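Food waste round starts in February

The new food waste collection begins in February and covers all 233 flats on the Pinow estate. It replaces the trial that ran in the two blocks nearest the car park.
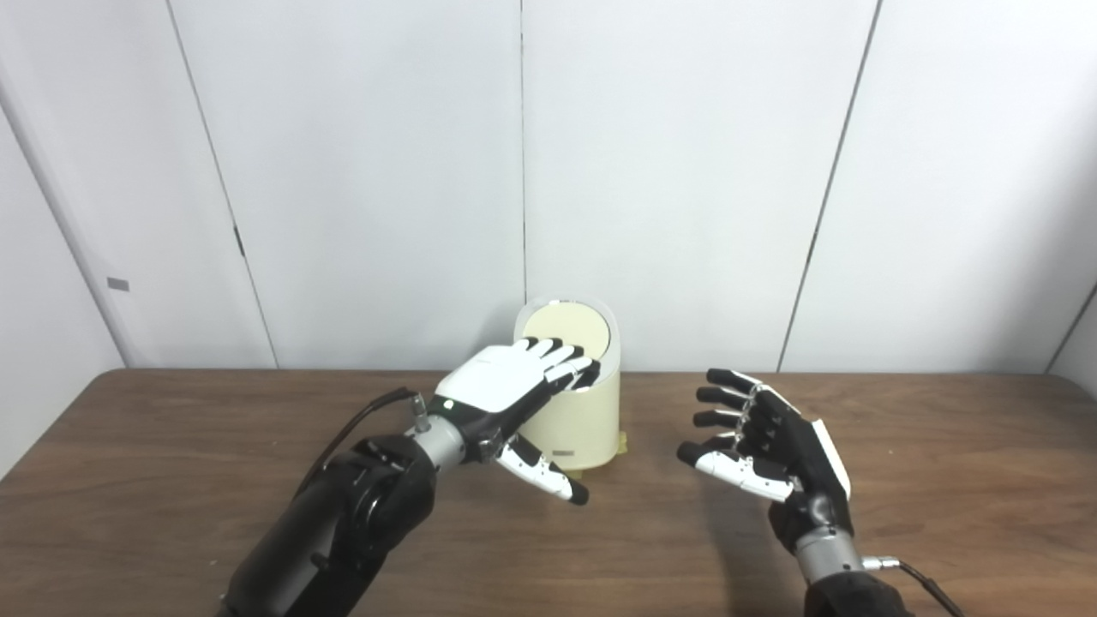 Cream container on a wooden table.

Every household will get a kitchen caddy and a roll of liners. Caddies will be left outside front doors between 9am and noon, so please take yours in the same day. If yours hasn't turned up by the end of the week, ring the estate office and ask for Natalie Bellamy.

You can put in cooked and raw food, peelings, tea bags, bread, bones and egg shells. Please keep out plastic wrapping, nappies, cooking oil and cut flowers. Full liners should be tied and dropped in the brown bins by the bike sheds. These will be emptied 2 times a week by Deloser, who already do our glass.

Some people in the trial complained about smells in warm weather. Radu Pană, who looks after the bin stores, will be washing the brown bins out after each collection and asks that lids are kept shut.

Spare liners are 70p a roll from the office, with a limit of 3 rolls per visit. Newspaper works just as well if you run out.

The rules are also being printed in Spanish and Romanian. Thanks to Hipólito Insaurralde and Paraschiva Cozma for the translations. Copies will be in the entrance halls by the end of the month.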